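5.3 What went wrong with the cable

I should be upfront about the failure that cost us the most data, because it had nothing to do with the learned grasp policy. We ran 1247 pick attempts in February, and I had to throw out 89 of them after we found that the arm was stopping on its own partway down into the bin. The log just said "contact detected", so for a while I happily counted these as bad grasps (my mistake, and Thư Thân was right to be suspicious of it).

What she noticed was that the stops bunched up in one range of wrist angles. When the wrist turned far enough, the cable loop ran out of slack and pulled on the last joint. Our contact monitor, Trunum, can't tell a tug from a bump – it sees torque over the limit and stops the arm. From a safety point of view that's what we want! It's a terrible thing to feed into a success rate, though.

Figure 3. The arm reaching into the bin during a picking run, with the cable loop beside the orange joint.

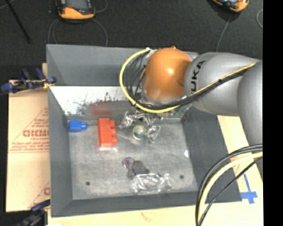 Our first fix was to raise the torque limit, and I don't recommend it. Within 455 attempts the gripper had pushed hard into the bin floor twice before stopping, and we bent a linkage. We put the limit back where it was and changed the planner instead, so that it now refuses any wrist angle in the bad range and looks for another approach. Planning takes up to 3 times longer when the object sits close to a wall, and a few poses in the corners can't be reached at all. I also added a separate log code for stops that happen well above the floor, and we check those by hand before they go into the tables in the next section.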